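Notebook, Thu 7 March

Natural dye bench, madder again. Picking up from where Ludivine left off, so some of this will only make sense next to her pages.

First thing this morning I pulled the skeins off the rail and I could have cheered. The alum ones are a proper brick red at last! Everything we dyed in the winter came out that sad salmon color and I had started to blame the roots. I now think it was the water all along (more below).

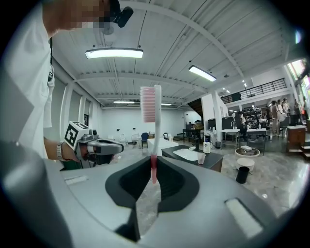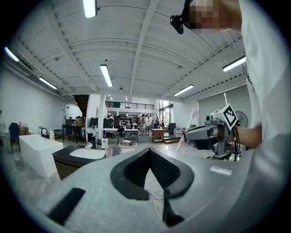 First one: toothbrush, pink and white bristles. White shirts, both.

Recipe as run, so I can stop hunting for it on scraps:

Wool, scoured, 478 g dry weight. Alum at 12 percent, left in overnight with the lid on. Madder from the Pemik sack, chopped and ground twice, soaked in cold water and then poured off (Edeltraud's trick, it takes a lot of the yellow and brown away with it). Bath brought up very slowly. I stayed under a simmer the whole time and kept the thermometer clipped to the side of the pot. When it wanted to run away from me I took it off the heat and stirred until it settled.

Chalk. This is the big one. Our tap water here is much softer than what Gilles has at his place, and he gets wonderful reds without even trying, which has annoyed me for months. So I split the bath into 2 pots, one with a spoonful of chalk and one without, same wool, same root, same heat. The pot with chalk is the brick red. The other is salmon, the exact salmon of December. I laid them side by side by the window and called Anatole over and he just laughed.

Need to repeat it with the chalk weighed properly. A spoonful is no good to anyone reading this later. Boglárka, if you borrow the small scale again please put it back on the shelf by the sink!

Cotton is still a puzzle. The Rirura cloth took color in patches, strongest along the fold lines, and I suspect it has some finish on it that our scour doesn't touch. I cut a strip, washed it a second time with soda ash, and the wash water came out the color of weak tea, so there was plenty left in there. Going to do the whole length that way before it gets anywhere near a mordant. Ludivine's note says the same cloth behaved itself for indigo. Different lot, maybe? The tag on the bolt is torn.

Brush trial: wet swatch flat on the board, pinch of soap, 14 strokes one way, then rinse and press on a white rag. The chalk swatch left hardly anything on the rag. The one without left a pink smear. I had expected them to be the same, so I did both over again and got the same result. Very pleased with this. The rags are pinned to the back of this page with the pot written on each in pencil.

Exhaust baths: I saved the liquor from both pots. Yesterday's silk scraps went in while it cooled and they are a soft peach, really lovely, with a bit of a glow to them when you hold them up. Edeltraud wants some for her lining. Iron dip on one scrap turned it a purple brown that I would happily wear as a coat.

Things to get: more chalk, pH strips (the old ones got damp and read the same for everything), muslin bags with a tighter weave, because I was picking bits of root out of the wool all afternoon.

To try in April, once the Vahidi order arrives: the same split with their root, and a third pot with wheat bran. Gilles swears by bran. He has also offered to bring a jug of his own tap water, so we can run that against ours plus chalk and see how close we get.

Pots rinsed, the iron one kept apart from the others on the low shelf. Skeins are rinsed and back on the rail, labels on.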